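Weighing and Sorting Bagged Parcels at a Packing Bench
Project report, Packaging and Logistics, second year

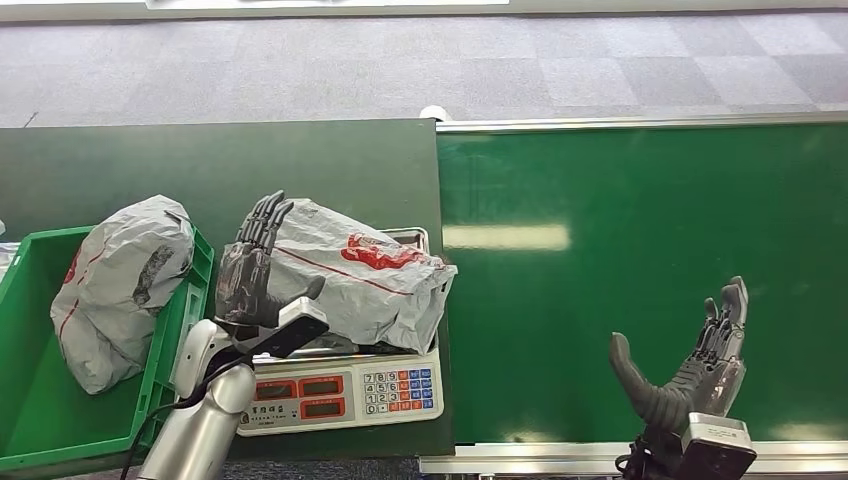
Our supervisor at Trarnholm asked early on why we wanted to study the scale at all, when most delays in a packing line come from the belt. It was a fair question and it changed the plan. We had meant to compare belt speeds only. In the end we timed each step at the bench and left the belt at one setting.

1. Setup

The bench has a dark green table top with a green conveyor belt next to it. Bags wait in a plastic crate on the left, the scale stands near the belt side, and a bag that has been weighed goes onto the belt. The bags are soft gray plastic mailers, so they do not stack or sit flat the way cartons do.

We used the Verbeke order list from August, which has 2319 lines. From it we drew 123 orders and packed them to match. The heavier items came from the Guvetti returns shelf.

2. Method

One student weighed and one wrote down times. We changed places after every 30 bags. A bag was put on the platform, the reading was taken when it stopped changing, and the bag was moved to the belt. If the reading was more than 200 grams off the listed weight, the bag went back to the crate and was checked at the end of the run.

3. What we found

Taking the bag out of the crate was slower than weighing it. Knotted bags caught on each other, and the person weighing often had to use both hands. Once a bag was on the platform the reading came quickly.

Large flat bags gave the most trouble. They hang over the side of the platform, and if a corner touches the table the reading comes out low. Folding the bag once before setting it down fixed this in most cases. We added the fold to the work sheet for Brevitano, the packing course that shares the bench.

4. Changes for next term

A lower crate would help. We would also like a shallow tray on the scale, with its weight set to zero before the run starts. The order list needs a column for bag size, which we had to fill in by hand.

The timing sheets are in Appendix A and the work sheet is in Appendix B.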